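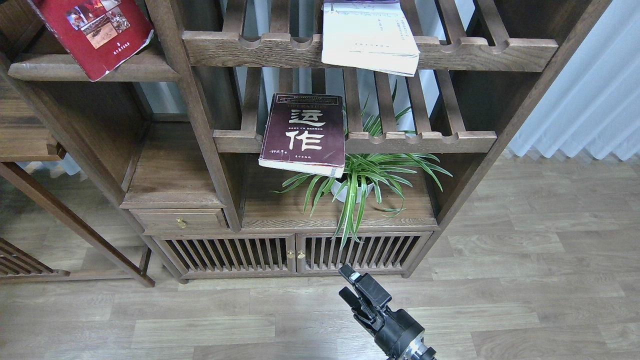
Dark wood shelving unit with slatted doors, books and spider plant; gripper in front of the cabinet.

LONDDALE RESIDENTS' SERVICES BOARD
Minutes of the Demonstration Visit to Dredeo

Date: 2021-11-24
Place: Dredeo, ground floor demonstration apartment and meeting room
Chair: Barbara Wasilewska
Host: Kjell Boström, Dredeo
Attendance: Board members and household support staff, as entered on the sign-in sheet

1. Opening

The Chair opened the meeting and thanked Dredeo for receiving the Board. The agenda was adopted with one change: the question period was moved to follow the demonstration directly. The minutes of the previous meeting were approved as circulated.

2. Purpose of the visit

The Chair recalled that the Board had asked to see household robots at work in a furnished room before deciding on the Hilora trial. The proposed trial covers 28 apartments at Londdale and is limited to light tidying and fetching. Personal care is outside its scope.

3. Presentation by the host

Mr. Boström described the Mandagi program, under which Dredeo trains its arm on ordinary furniture. The program has logged 200 hours of practice in the demonstration apartment. He stated that shelves remain among the harder tasks. Books may lean or hang over an edge, stapled papers bend when lifted, and leaves can get in the way of a door or a knob.

Members asked whether the furniture had been chosen to suit the machine. Mr. Boström replied that it had been bought secondhand and had not been altered.

4. Demonstration

The demonstration lasted 32 minutes and was held at the shelving unit by the curtained side of the room. The program given to members listed the following tasks:

Approach to the two slatted doors at the base of the unit
Opening of one door by its brass knob
Opening of the shallow drawer
Return of a book to a slatted shelf
Work near the plant without contact with the leaves

An operator was present throughout and held the stop control. Members were asked to remain behind the tape on the floor. Mr. Boström repeated the door task at the Chair's request so that those standing at the back could follow it.

The Board noted that the arm worked slowly. Several members considered the pace acceptable for residents who would be seated in the same room. One member asked that the minutes record a concern about small knobs, which are common in the older Londdale apartments.

5. Questions

Noise. Members asked for a written sound reading taken at the distance of an armchair. Dredeo will supply it.

Residents' belongings. Mr. Boström confirmed that a resident may name shelves or cabinets that the arm is not to touch. The Chair asked that this be written into the trial agreement and explained to each household in person.

Breakage. Dredeo carries insurance for its equipment. Cover for residents' property was not settled and is referred to the next meeting.

Power loss. The arm stops and holds its position. Staff asked for a printed instruction sheet on how to release an item from the gripper by hand.

Training. Support staff would attend one session of 60 minutes before the first installation. Staff present asked for a second session once the trial has begun. Mr. Boström agreed to look into the cost.

6. Decisions

6.1 The Board took note of the demonstration and the presentation.
6.2 The decision on the Hilora trial is deferred until the insurance terms have been received in writing.
6.3 The list of participating apartments is to be reviewed for furniture with small knobs or slatted doors.

7. Action items

K. Boström: sound reading, insurance terms, release instruction sheet, cost of second training session.
B. Wasilewska: draft wording on shelves and cabinets excluded by residents.
Household support staff: furniture review under 6.3.

8. Other business

A request to bring residents to a later open day was received favorably. Dredeo will propose dates. Transportation is to be arranged by Londdale.

There being no further business, the Chair closed the meeting.

Minutes approved for circulation: Barbara Wasilewska, Chair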